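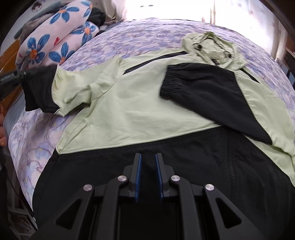 Cortavientos con capucha sobre una cama, con una manga doblada hacia el centro.

Buscamos personas para doblar y ordenar ropa en casa

Ollex abre una convocatoria para participar en un estudio doméstico sobre el doblado de prendas. Nos interesa cómo dobla cada persona su propia ropa, en su propia cama o mesa, sin un método impuesto. Trabajamos sobre todo con prendas que dan problemas: cortavientos, chaquetas finas con capucha, forros, pantalones con puños elásticos y sábanas bajeras.

Qué hay que hacer
Cada participante extiende la prenda, mete las mangas hacia dentro, recoge la capucha y la deja doblada en un tamaño que quepa en un cajón normal. Después la vuelve a abrir y repite. Las sesiones duran 2 horas, con una pausa a la mitad, y se hacen en el domicilio del participante. Son 15 sesiones por persona, repartidas a lo largo de julio. El horario se acuerda con cada uno, entre las nueve de la mañana y las ocho de la tarde.

Requisitos
Ser mayor de edad y vivir en Ullelport o en el barrio de Babić.
Tener una cama o una mesa grande que se pueda dejar despejada.
Disponer de ropa variada: al menos una chaqueta con cremallera, una prenda con capucha y un juego de sábanas.
Poder estar de pie durante ratos largos.
No se pide experiencia en lavandería ni en comercio. Quien la tenga puede indicarlo en la solicitud.

La ropa debe estar limpia y seca. No hace falta plancharla. Los cordones y topes de las capuchas se dejan puestos y las cremalleras pueden ir abiertas o cerradas, según la costumbre de cada casa. No se admiten prendas de piel ni abrigos con relleno grueso.

Compensación
Se pagan 78 euros por sesión terminada, por transferencia, al final de cada quincena. Las sesiones anuladas con menos de un día de antelación no se pagan, salvo enfermedad. Quien complete todas recibe además un juego de cajas de tela Drokska para el armario.

Cómo apuntarse
Hay que enviar un mensaje a través del formulario de Ollex con nombre, barrio, teléfono, horas disponibles y una lista corta de las prendas que se van a usar. Rekha Gautam coordina la convocatoria y responde a las solicitudes por orden de llegada. Antes de la primera sesión hay una llamada breve para repasar el espacio y firmar la hoja de participación. Pueden apuntarse dos personas del mismo domicilio, con solicitudes separadas.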